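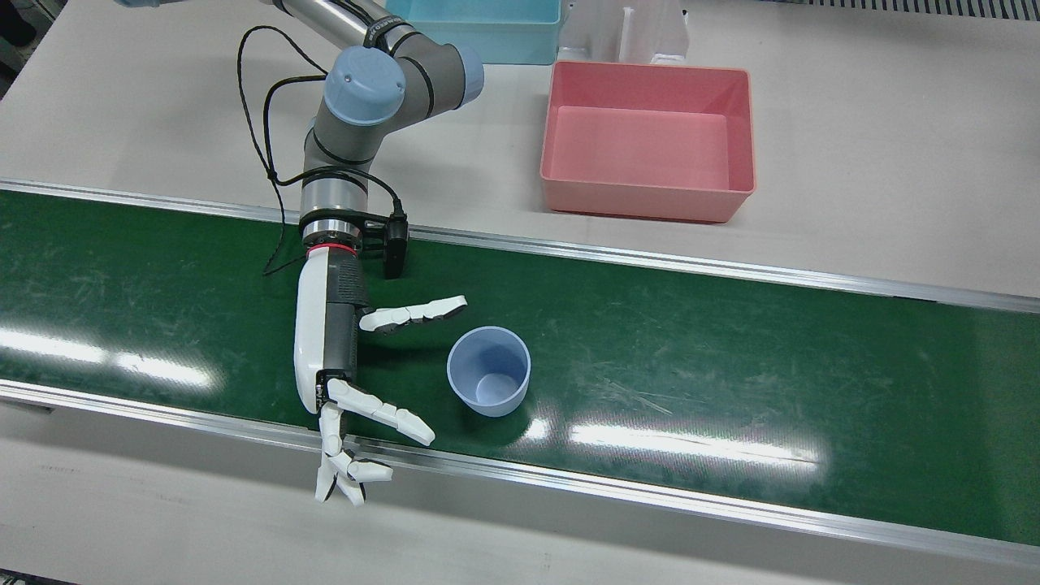

Right arm at the belt, cup and pink bin in place.

Posted by Andri Plattner — November
Filed under: Cell Notes / Maintenance
4 min read

Picked up the Liven cell from Silvan at 7:40. His handover said the right hand was closing early on the cup and that the belt had a slow drift toward the far rail. Two separate problems, as far as I can tell, so I'm writing them up separately.

Cycle counter read 1,243 at the start. I left it running and did not reset. Please keep it that way until we change the finger pads, otherwise the pad log stops meaning anything.

Hand first. Powered down the arm, checked the flange screws with the small torque driver, all fine. The connector on the wrist cable was not fully home. I could get another half turn on the collar. Reseated it, powered up, ran the open/close routine from the pendant. Thumb reported its zero 4 counts off from the stored value. Re-zeroed and saved as the new baseline. Old baseline is in the Grirnier folder under Silvan's name in case we want it back.

Belt tracking next. Loosened the tail roller on the far side, gave it a quarter turn, ran the belt empty for ten minutes at low speed. It came back toward the middle but not all the way. Another eighth of a turn and it held. Tension feels a bit high to me now. Silvan's rule is that you should be able to lift the belt a finger's width at mid span, and I can just about do that.

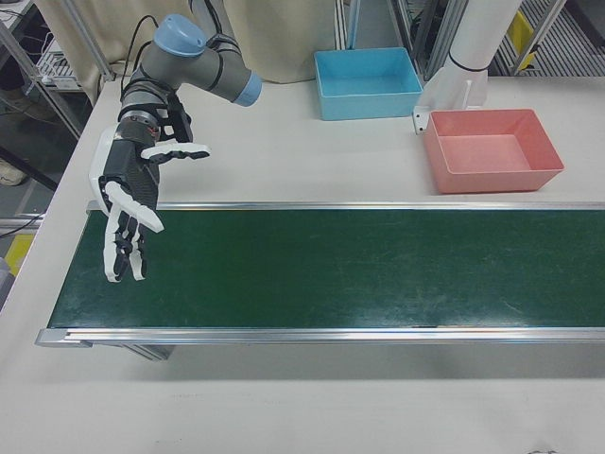
Taught points after a re-zero always need going over again, and I did the approach, the pre-grasp and the release, in that order. The approach point is the one I care most about. I parked the hand over the left end of the belt with the fingers hanging straight down and the tips just above the green, then jogged in Z until a feeler strip would slide under every finger. It passed under all but one, so I raised the point slightly and saved it. The bins matter too: the release point is taught to the pink one behind the far rail, and if somebody nudges it when wiping the table, the cup lands on the rim. I put pencil marks on the table at two corners. If they rub off, measure from the rail again, don't guess.

Ran a batch of 32 picks at half speed after that. Two misses, both in the first five, both with the cup sitting close to the near rail. Moved the start position in a little and had no more misses in that batch.

Then full speed. Isaksson's note from last month says to wait for the drive to warm up before judging anything at full speed, so I gave it about 131 cycles before writing numbers down. Grip current settled and stayed flat. No early closing.
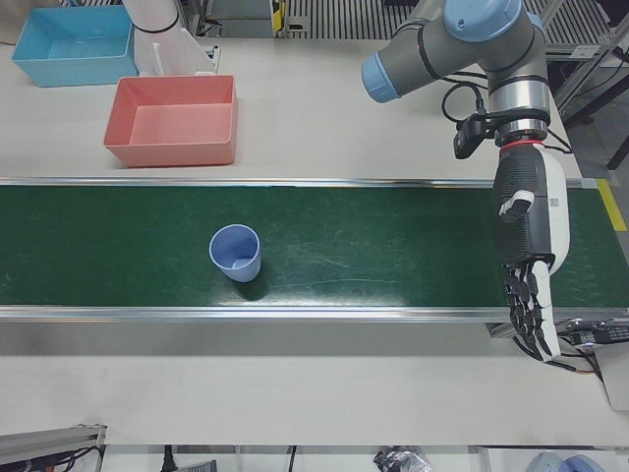 Left arm got the same connector check while I was there. Collar was tight, zero was good, nothing changed. I did tidy the cable loop at its wrist so it has more slack when the last joint turns over. Someone should look at the loop on the right arm as well, I ran out of ties.

Still open:

- Belt surface is getting scuffed. Doesn't affect the picks yet but the vision threshold may need a nudge if it gets worse. Ask Aten for the price of a spare belt.
- Tail roller lock nut is slightly rounded. Use the ring spanner on it, the open one slips.
- Pads on the right hand: Silvan wants to swap them at the next stop. I'd wait.
- Backup of the controller was done after the re-teach. The one from before is still on the shared drive, don't load it by mistake.

14:20, added later. Silvan came by and ran a short batch himself with the cup turned upside down, which we don't have a program for. It closed too low and knocked the cup over. He wants a second grasp for that case. I said we can try it once the pads are sorted. Cell left in auto, speed at 80 percent, pendant back on its hook.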